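Zanstead lodging levy

The Zanstead lodging levy is a local tax on overnight stays in hotels, inns and rented rooms in the town of Zanstead. Guests pay 2 percent of the room price.
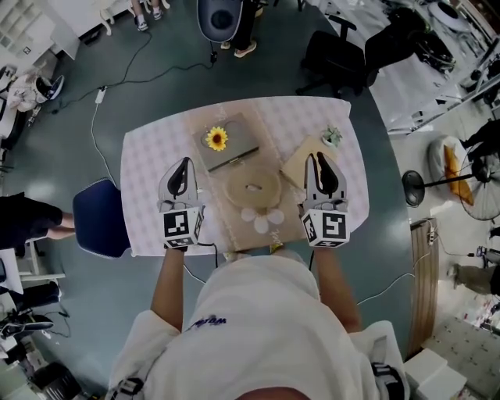 Evanthia Tsolakis has argued that the levy falls hardest on small inns, which must file the same monthly return as large hotels. The town registered 114 lodging businesses in its first year and 170 by the second. Campgrounds are exempt. Returns are due each September.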